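Rekham Cell Check 2, reviewed
Reviewed by Shu-fen Chiu
July 7, 2022

Rekham Cell Check is a rule checker for simulated robot cells. You load a scene, pick a rule set, and run the arm program. The tool then lists each point where the program breaks a rule. Version 2 adds wrist-view checks, the part I wanted to test.

Setup took 11 minutes on an office desktop. The installer still asks for a license file by path, and it rejects paths with spaces. The manual mentions this on the last page.

The default rule set has 18 rules. Most cover speed near people, reach limits, payload, and stop behavior. Each rule has an ID, a plain-language statement, and a field for the clause in your own site standard. The clause field starts empty. Rekham supplies no mapping to published standards, so anyone who needs one for an audit will have to write it. Sum-yee Chu did that for our site last year with Clita, the older tool we use, and her table imported without edits.

The wrist-view rules are the useful addition. One requires both fingertips to stay in view whenever the gripper is open. Another flags any arm motion that begins while the wrist view contains no work surface, on the principle that a program should not move on visual data it does not have. I ran both against a household interior scene with a two-finger gripper.
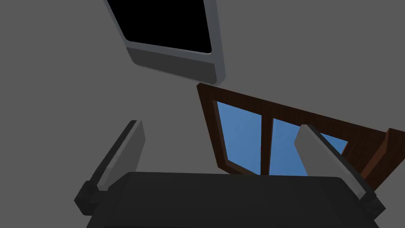
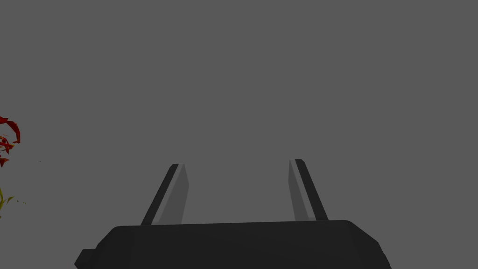

Wrist views from the test scene, gripper open and both fingertips visible.

The fingertip rule passed on both views. The work surface rule flagged both, correctly, as there is no table or floor in either one. In the first, the camera has a window and the lower part of a monitor to go on. In the second it has plain gray and the edge of a plant. The checker gave the two the same severity. I would rate the second higher, because a view that is nearly all one flat tone offers very little for a pose estimate. Severity can be changed per rule but not per view.

Reports export as PDF or CSV. The PDF is clean and prints the rule text beside each finding. The CSV drops the rule text and keeps only the ID, so you will need a lookup table.

Run time was acceptable. A 30 second program took 2 minutes to check with every rule on. Clita is faster, but has no view rules at all.

Two faults. Rule edits are not versioned, so a report does not record which wording was in force when it was made. For a tool meant to support good practice, that is a serious gap. We now save a copy of the rule file with each report. Also, a waived finding disappears from the summary page and shows up only in the appendix.

Recommended for teams that already keep a written site standard. Teams without one should write it before buying. Licenses are per seat, with no floating option.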